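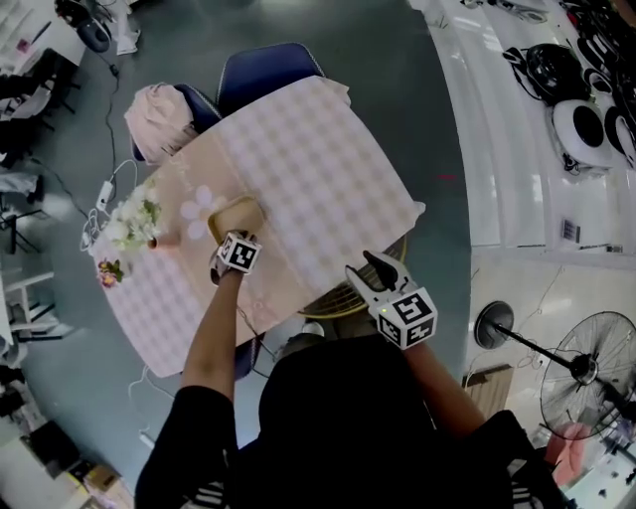

강의 홈 공지 강의노트 과제 자료실 로그인

로봇 조작 학습 특강 4주차 노트
시연으로 가르치기: 직접 교시, 원격 조종, 손에 드는 그리퍼
작성일 2021년 9월 29일
급하게 정리함. 빠진 그림은 자료실에 있는 슬라이드 참고

0. 지난주 이어서

지난주에 보상 함수 얘기하다 끊겼음. 식탁 정리 같은 일에 보상을 손으로 쓰려고 하면 금방 막힘. "접시가 제자리에 있다"를 수식으로 쓰는 건 되는데 "접시를 끌지 않고 들어서 옮긴다", "꽃병 옆을 지날 때는 천천히" 이런 게 계속 붙음. 항이 열 개 넘어가면 가중치 맞추다 학기 끝남.
그래서 시연. 사람이 하는 걸 보여주고 (관측, 행동) 쌍으로 저장 → 정책 학습.

오늘 볼 것: 행동을 어떻게 얻느냐. 관측은 카메라 달면 어떻게든 됨. 행동이 문제.

1. 직접 교시 (kinesthetic teaching)

로봇 팔을 사람이 잡고 움직임. 중력 보상 켜고, 관절 각도 기록.

- 행동 라벨이 로봇 좌표 그대로 나옴. 변환 없음
- 접촉 느낌이 손에 옴. 끼우기, 닦기에 좋음
- 한 팔은 괜찮음. 양팔은 한 사람이 하기 힘듦 (두 사람이 붙으면 호흡이 안 맞아서 궤적이 이상해짐)
- 사람 손과 몸이 카메라에 들어감. 정책이 사람 손을 보고 따라가는 걸 배워버리는 경우 있음. 시연 때는 성공률 좋다가 실행할 때 손이 없으니 멈춤

마지막 것 시험에 자주 나옴. 해결책 두 가지 적어둘 것: (1) 교시한 궤적을 사람 없이 재생하면서 영상만 다시 찍기 (2) 손목 카메라만 쓰기.
(1)은 물체가 똑같은 자리에 있어야 재생이 됨. 천처럼 모양 바뀌는 물체는 포기하는 게 빠름.

2. 원격 조종

사람은 떨어져서 조종기를 잡고 로봇이 따라함. 종류가 많은데 수업에서는 셋만.

2-1. 리더-팔로워. 같은 구조의 팔 두 개. 하나를 사람이 잡고 다른 하나가 복사. 관절끼리 1:1이라 역기구학 필요없음. 특이점 걱정도 덜함. 단점은 팔이 두 배로 필요하다는 것.

2-2. VR 컨트롤러. 손 자세를 받아서 끝단 자세로 변환. 역기구학 풀어야 함. 클러치 버튼 꼭 넣을 것(손 위치 다시 잡을 때 로봇이 따라오면 사고남). 조종자가 힘을 못 느끼니까 너무 세게 누르는 시연이 쌓임.

2-3. 키보드, 스페이스 마우스. 싸고 간단. 느림. 한 축씩 움직이는 버릇이 데이터에 그대로 남음. 정책도 계단식으로 움직임. 웃긴데 진짜 그럼.

공통 문제: 지연. 사람은 지연에 적응해서 "움직이고 기다리는" 패턴을 씀. 그 기다리는 구간이 데이터에 잔뜩 들어감. 정지 구간이 많으면 정책이 아예 안 움직이는 쪽으로 수렴함. 전처리에서 정지 프레임 솎아내기, 다만 그리퍼 닫는 순간의 정지는 남길 것. 이거 같이 지우면 잡기도 전에 들어올림.

질문 나왔던 것: 지연이 일정하면 괜찮냐? → 일정하면 시간축을 밀어서 보정 가능. 들쭉날쭉한 게 더 나쁨. 로그에 송신 시각, 수신 시각 둘 다 남길 것.

3. 손에 드는 그리퍼

로봇 없이 그리퍼만 사람이 들고 작업. 그리퍼 자세를 외부에서 추적해서 나중에 로봇 끝단 궤적으로 바꿈.

왜 하나
- 로봇이 필요없으니 장소를 안 가림
- 빠름. 원격 조종보다 사람 본래 속도에 가까움
- 접촉감이 어느 정도 손에 옴
- 양손 작업이 한 사람으로 됨

대신 풀어야 할 것: 자세 추적. 방법은 (a) 그리퍼 카메라로 SLAM (b) 외부 트래커 (c) 마커. 오늘은 (c) 위주.

3-1. 마커 큐브

평면 마커 하나만 붙이면 손목을 돌리는 순간 안 보임. 그래서 정육면체 면마다 서로 다른 ID를 붙임. 어느 쪽으로 돌려도 한 면 이상은 카메라에 잡히게 하려는 것. 두 면 이상 보이면 자세 추정이 훨씬 안정됨.

주의할 것들, 순서 없음
- 왼손 오른손 ID 겹치면 안 됨. 당연한데 매년 겹쳐서 오는 조 있음
- 한 면만 보일 때 평면 뒤집힘(pose ambiguity). 마커가 카메라를 거의 정면으로 볼 때 심함. 직전 프레임 자세와 비교해서 튀는 해는 버림
- 큐브 면 사이 변환은 설계 도면값 믿지 말고 캘리브레이션. 붙이는 과정에서 틀어짐
- 여백! 검은 테두리 바깥에 흰 여백이 없으면 검출률 뚝 떨어짐
- 광택 있는 종이 금지. 천장 조명 반사되면 한쪽 칸이 하얗게 날아감
- 빠르게 움직이면 모션 블러. 노출 시간 줄이고 조명을 늘리는 쪽으로

큐브 → 손끝 변환. T_cam_tip = T_cam_cube · T_cube_tip. T_cube_tip은 고정이니까 한 번만 구하면 됨. 피벗 캘리브레이션: 손끝을 한 점에 대고 그리퍼를 빙글빙글 돌리면서 큐브 자세를 모음, 최소제곱으로 손끝 위치. 회전은 이걸로 안 나오니 따로 구해야 함 (지난 7월 계절학기 때 이거 빼먹고 과제 낸 분들 많았음)

3-2. 카메라 어디에

머리에 다느냐 고정하느냐.
고정: 좌표계가 안 변함. 몸이나 팔에 가려지는 일이 많음.
머리: 작업하는 곳을 사람이 알아서 봐줌. 대신 카메라가 계속 움직이니까 큐브 자세가 전부 움직이는 좌표계 기준. 기준 좌표를 따로 잡아야 함. 두 그리퍼 사이 상대 자세만 쓴다면 카메라 움직임은 상쇄됨. 양손 작업은 상대 자세가 중요해서 이것만으로도 꽤 쓸만함.

유도는 간단. 같은 시각 t에서
T_L_R = (T_cam_L)^-1 · T_cam_R
cam이 어디 있든 사라짐. 단 같은 프레임에서 둘 다 검출됐을 때만. 한쪽이 빠지면 보간해야 되고 보간하는 순간 cam 움직임이 다시 끼어듬.

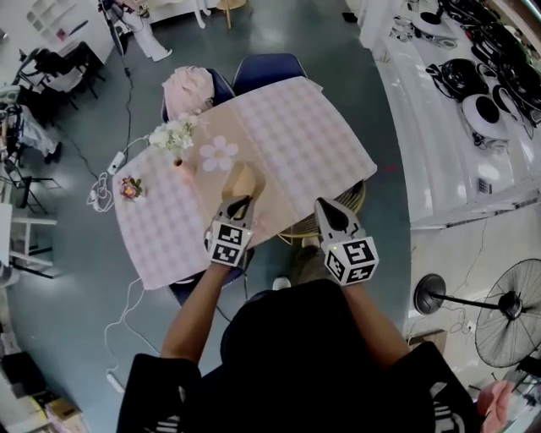 3-3. 작업 공간 준비

학생들이 제일 대충 하는 부분. 여기서 데이터 질이 절반은 정해짐.

무늬 있는 천 위에서 할 거면 처음부터 끝까지 같은 천으로 하든지 아니면 아예 여러 장을 돌려쓰든지. 중간에 한 번만 바꾸면 정책이 천 무늬로 시연 전반부 후반부를 구분함. 체크무늬는 마커 오검출도 확인해볼 것. 작은 사각형이 반복되면 후보 사각형이 많이 생겨서 느려짐. 최소 둘레 임계값 올리면 대부분 해결.

배경 물체(꽃병, 의자 등)는 치우지 말고 둬도 됨. 실제로 돌릴 환경에 있을 물건이면 있는 게 맞음. 다만 위치는 시연마다 조금씩 바꾸기.

케이블은 발에 안 걸리는 쪽으로. 머리에 카메라 쓰면 발밑을 잘 못 봄.

종이나 골판지처럼 가벼운 물체: 그리퍼 손가락이 닿기만 해도 밀림. 사람은 무의식적으로 다른 손으로 눌러주는데 그게 좋은 시연임. 억지로 한 손으로 하지 말 것.

3-4. 사람은 되는데 로봇은 안되는 시연

손에 들고 하면 사람 어깨, 허리까지 다 써서 움직임. 몸을 숙이고 비틀고. 로봇 팔은 베이스가 고정. 그래서 나중에 궤적 옮기면 도달 불가, 관절 한계, 속도 초과가 나옴.

검사 순서
1) 베이스 위치 후보를 격자로 깔고 궤적 전체가 풀리는 위치 찾기
2) 관절 속도 한계 체크. 넘으면 그 구간만 시간 늘리기
3) 자기 충돌, 양팔 충돌. 사람 팔뚝은 가늘고 구부러지는데 로봇 팔뚝은 아님
4) 통과 못 하면 버림. 아까워도 버림

그리퍼 형상이 로봇 것과 다르면 여기에 하나 더. 손가락 길이, 벌어지는 폭. 가능하면 같은 손가락을 쓰는 게 답.

4. 사례: Cruzado 데이터셋

Oluwaseun Odukoya 연구원 초청 강의 내용 정리. Sterside 연구실에서 모은 식탁 작업 데이터. 손에 드는 그리퍼는 Buvitz 제작, 재생용 양팔 로봇은 Zoller.

- 수집한 시연 1,559개
- 3-4 검사에서 탈락 196개. 제일 많은 원인은 양팔 충돌이었다고 함. 도달 불가일 줄 알았는데
- 작업 종류 70가지. 설명문은 작업당 여러 개씩 붙임, 전부 3,585문장

들으면서 적은 것:
탈락한 시연을 안 지우고 따로 보관. 다른 로봇으로 바꾸면 통과할 수도 있으니까. 우리도 이렇게 할 것.
시연자에게 "로봇처럼 하세요"라고 하면 오히려 망함. 동작이 뚝뚝 끊김. "물이 가득 든 컵을 들었다고 생각하세요"가 제일 나았다고.
실패하고 다시 잡는 시연도 남김. 회복 동작을 배울 데가 거기밖에 없음. 대신 태그를 달아서 학습 때 비율 조절.
시연자가 바뀌면 스타일이 바뀜. 같은 사람 데이터만으로 먼저 학습해보고 섞을 것.

질의응답 때 마커 대신 SLAM 쓰면 안되냐는 질문. 답: 된다, 근데 그리퍼가 물체에 바짝 붙으면 화면에 특징점이 없어서 놓친다, 그 순간이 하필 제일 중요한 순간이다. 마커도 몸에 가려지면 놓치는 건 같음. 결국 어디서 놓칠지를 고르는 문제라고 함.

5. 비교 (시험용으로 외울 만한 것만)

직접 교시: 행동 정확도 높음 / 속도 보통 / 로봇 필요 / 사람이 화면에 나옴
원격 조종: 행동 정확도 높음 / 속도 느림 / 로봇 필요 / 사람은 화면 밖
손 그리퍼: 행동 정확도는 추적 나름 / 속도 빠름 / 로봇 불필요 / 머리 카메라면 팔과 몸이 나옴

사람이 나오는 문제는 1절하고 똑같이 처리. 손목 카메라, 아니면 팔 영역 마스킹. 마스킹은 학습 영상하고 실행 영상 양쪽 다 해야 의미있음. 한쪽만 하면 안 하느니만 못함.

6. 학습 쪽은 짧게

행동 복제(BC)부터. 오차 누적 이야기는 2주차 노트 다시 볼것. 시연 궤적에서 조금만 벗어나도 본 적 없는 상태가 되고 거기서 또 틀리고.
DAgger는 손 그리퍼로는 바로 못 함. 정책이 로봇에서 돌아가는 중에 사람이 고쳐줘야 하는데 손 그리퍼에는 로봇이 없음. 이럴 때는 원격 조종을 섞음: 처음 대량은 손 그리퍼, 나중 교정은 원격 조종. 과제 2가 이 구성.

행동 표현은 절대 자세 말고 현재 자세 기준 상대 자세 추천. 카메라와 베이스 관계가 조금 틀어져도 버팀.

7. 과제 2 안내

2인 1조. 한 사람 시연, 한 사람 기록. 중간에 역할 교대.
- 양손 작업 하나 고르기. 한 손으로 충분한 작업은 감점
- 피벗 캘리브레이션 결과와 잔차 제출. 잔차 크면 다시 하고 제출
- 프레임별 검출 여부 그래프, 왼손 오른손 따로
- 놓친 구간 길이 분포. 그 구간에 뭘 하고 있었는지 한 줄씩
- 3-4 검사 코드. 베이스 후보 격자는 제공함
- 탈락 시연도 같이 제출 (지우지 말 것!!)

장비 대여는 조교실. 큐브는 떨어뜨리면 캘리브레이션 다시. 떨어뜨렸으면 말을 해줘야 다음 조가 안 고생함.
그리퍼 표시등 꺼져 있으면 기록 안 되는 중일 수 있으니 시작 전에 확인.

다음 주: 시간 동기화. 카메라 시계와 그리퍼 시계 맞추기. 미리 읽을 것은 자료실 4번 폴더, 앞쪽 두 장만 읽어와도 됩니디.

이 사이트는 로그인 유지와 방문 통계를 위해 쿠키를 사용합니다. 계속 이용하시면 쿠키 사용에 동의하는 것으로 간주됩니다. 동의 설정 변경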